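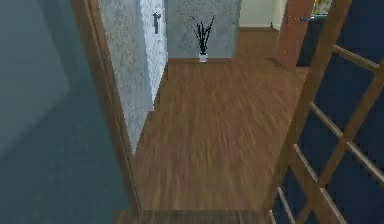 Page last changed: 4:10 p.m.

Clevine residents who rent in older buildings will be able to ask for a free hallway and stairwell safety check starting in May, the town's housing office said.

The checks will be open to tenants and owners in buildings with shared entrances. An inspector will look at lighting, handrails, loose flooring and door closers, then leave a written list of repairs with the building's owner. Owners will have 85 days to finish the work or ask for more time.

Abbas Safavi, who runs the housing office, said most of the complaints his staff gets are small ones that sit too long.

"It's a bulb that's been out since winter, or a board that moves when you step on it," Safavi said. "People report it to the landlord, the landlord says it's on the list, and then they call us."

The office has set aside money for 999 checks in the first year. Buildings in the Lornham neighborhood will go first. Many of the houses there were split into apartments decades ago and still have their original stairs. The rest of the town will be able to sign up once those are done.

Two inspectors have been assigned to the work. A visit should take less than an hour in most buildings, and tenants do not have to be home as long as someone can open the front door.

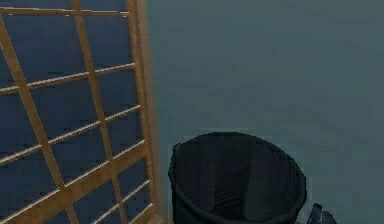
Owners have asked what the new rules mean for fixtures added over the years, such as coat racks, shelves and room dividers. Safavi said these can stay if they are secured and leave enough space to walk past. A tall wooden lattice screen with solid panels behind the slats, for example, would be checked for how firmly it is fixed and whether it narrows the way out. Inspectors will not ask for changes to color or style.

Madalena Carrilho, who owns 3 small buildings on Brindavum Street, said she supports the checks but wants the deadline to be flexible. She said she waited most of last year for a carpenter to replace a set of stair treads.

"I don't mind the list," Carrilho said. "I mind getting a fine when I've already paid a deposit and the man hasn't come."

Safavi said owners who can show a signed work order will be given an extension. Sign-up forms will be available at the housing office counter and at the Güler branch library.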